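Bookbinder's assistant, part time, Clerklow Bindery

Clerklow is a small hand bindery and paper repair workshop on the first floor of the old Madell building. We repair library and family books, make boxes for archives, and bind short runs for local printers and historical societies. We are looking for an assistant to work with us three days a week, starting in January.

You don't need to have worked in a bindery before. You do need steady hands, patience with repetitive work and an eye for a square corner. Most of the people who have done well in this job came from sewing, picture framing, model making, upholstery or pastry. One came straight from school.

About the job

The position is 20 hours a week. You can start at 8.30 or 9.30, whichever suits your bus, but we ask that you keep to the same time once you've picked it. Thursday is a fixed day for everyone, as that's when work comes in from the libraries and goes out again. The other two days can be arranged.

The job is a two-year contract with a three-month probation. We would like to make it permanent after that if the library work is renewed. You would report to Nelu Dobre, who runs the bench, and work beside Priit Kazlauskienė, who does most of the paper repair and all of the gold tooling.

In the first few months you would be:

Taking old books apart, keeping sections in order and cleaning off old glue
Cutting board, cloth and endpapers to size
Folding and collating sections for the short runs
Sewing on tapes, once you have been shown how
Making simple drop-back boxes and phase boxes
Mixing paste, which is done fresh each morning
Filling out the job card for each item and checking it against the docket
Wrapping finished work and helping with the Thursday delivery

After that it depends on you. We teach rounding and backing, case making and basic leather paring in the second half of the first year. Paper repair takes longer to learn and we don't hurry people into it. Gold tooling is not part of this position, although Priit will show you how it is done if you're interested.

The biggest single job on the books at the moment is the Liepiņa collection, a private library of 1306 volumes that is being boxed and repaired over several years. Many of them are parish and shipping records in heavy half-leather bindings, and the leather has gone to red powder. You will get it on your clothes. We supply aprons and masks, and there is a sink and a washing machine on site.

Please be aware of the physical side of the work. You will be on your feet for a good part of the day. Bundles of greyboard weigh up to 20 kilos and have to be brought up one flight of stairs, as the goods lift only goes to the mezzanine. We carry the heavy ones between two people. The big guillotine is used only by trained staff, and you would be trained on it after probation. The board cutter you would use from the first week.

The workshop is cool in winter and the windows face the rail yard, so there is some noise. We keep the radio on low. The building has an accessible toilet on the ground floor but no passenger lift, and we know that rules some people out. If you would like to work with us and the stairs are the problem, please get in touch anyway. Some of the folding and collating is done at our ground-floor store on the other side of the laneway, and we can talk about what might be possible there.

Pay and conditions

Pay is at the award rate for a trades assistant, reviewed after probation and each year after that. Leave is paid and pro rata. We close for two weeks over the holidays and for the long weekend in autumn. Hand tools are supplied, but most people end up wanting their own bone folder and knife, and we put a small tool allowance toward those once probation is finished. You can use the benches for your own projects on Friday afternoons, provided you buy your own leather.
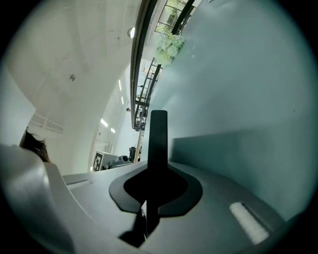 We also pay the fee for one outside course a year. In the past that has meant box making, Japanese bindings and a week of marbling at the Prirnik school. You choose the course, and we only ask that you show the rest of us what you learned.

What to send

A letter of no more than a page saying why you'd like the work and what you have done with your hands up to now
A list of past jobs, with dates
The name of one person we can call, who can be a teacher or a neighbour if you haven't worked before
Photos of two or three things you have made, of any kind

Please don't send the things themselves. Certificates aren't needed at this stage.

Applications can be left in the letterbox at the laneway door or sent through the contact form on this site, marked for the attention of Nelu Dobre. We read them as they come in and will close the ad when we have enough good ones, so an early letter is better than a perfect one.

If we would like to meet you, we will ask you in for a paid half-day trial. You'll fold and sew a blank notebook with Priit, have lunch with us and ask whatever you like. Everyone who comes to a trial gets a phone call afterward, whether or not they are offered the job, and keeps the notebook.

Questions about the hours or the stairs can go to Nelu on the workshop line, preferably before 10 in the morning, while the paste is cooling.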